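Subject: Re: [shelf-automation] Lodico arm stopping short on the notebook shelf
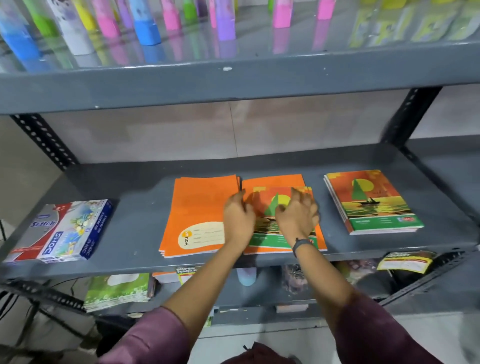 Restacking the sunset-cover notebooks, middle shelf.

On Sunday, Tatiana Matoušek wrote:

> Second time in a week. The Lodico arm on the stationery rack went in for
> the top notebook, closed early, and then pushed the whole stack back
> toward the wall. No fault raised. It logged the pick as good and went on
> to the next item with nothing in the gripper.
>
> I had it down as a calibration problem, so I redid the hand-eye routine
> and ran it again. Same result on the same stack. The plain orange ones
> next to it pick fine every time.
>
> Has anyone on the Staltero firmware seen this? I would like to know
> before we put it on the night run.

Tatiana,

Yes, we had it at Irstead in August, and it took us longer than it should have. I don't think your calibration was off to begin with. You may want to go back to the old values so you are changing one thing at a time.

There were two faults in our case, and they hid each other.

The first is the edge finder. It looks for the top cover of a stack by contrast. On a plain cover the strongest line is the edge of the notebook. On the sunset cover there is a hard line where the green band along the bottom meets the picture, and the finder took that for the front edge. The arm then closed short, on top of the stack, and shoved it. If your neighboring stack has the same cover, I would expect it to fail there too. Please try it and tell me.

The second is the one that worries me more. The grip check passes on motor current alone. When the fingers press down on a stack, the current goes up and the check reads that as a held object. It never looks at finger opening. So you get a good pick in the log with nothing picked, and the push force limit does not trip either, as the arm thinks it is already in the lift phase.

Our log had 2,000 picks for the month, and when I went back through them I found 6 of these marked good. All were on printed covers.

What we did:

Set the grip check to need both current and finger opening. It is in the Staltero config under grasp verify, off by default.

Dropped the push limit on approach from 60 newtons to 20, and kept it active until the lift is confirmed.

Masked the lower part of the printed covers in the item file. This is a patch and has to be done for each cover design. Malý is supposed to be working on a depth-based finder but I have no date for it.

When you restack by hand between runs, have the arm in full stop - hold mode is not enough. In hold it will still carry out a queued retry, and with this fault it can have a retry waiting that you don't know about. We had one start while a person was reaching into the shelf. The hand was clear, but only by luck. I have written that one up separately as a near miss.

Also square the stack up at the front. A skewed top cover gives the finder a second line to get wrong, and then you can't tell which fault you are looking at.

I would keep it off the night run until the grip check is changed. There are bottles on the shelf above your notebooks, and a stack pushed into the back with the arm still in the gap is not something I would leave alone overnight.

If you can send the current trace from one of the bad picks I will compare it with ours.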